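2 min read

Hi Nandini,

March was a good one for the Baren reading club! We lent out 476 books (mostly mysteries, no surprise there), and the Wednesday group is up to 15 regulars. I've spent $1,701 of the grant so far, nearly all of it on large-print titles.
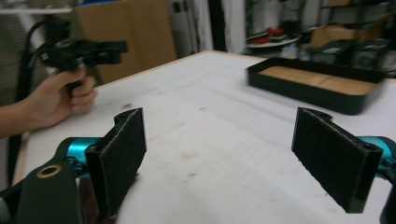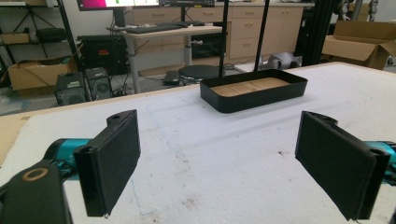
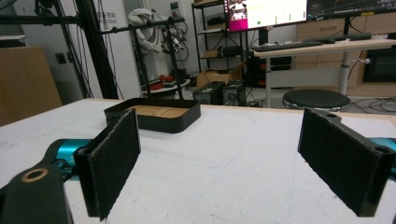 Stavros Papadopoulos wants to start a second group in Rivas, evenings at 6, and I'm all for it. Could we move the leftover snack money over to bus fares? Let me know before I promise him anything!

Contact the Plivik Fund | Back to top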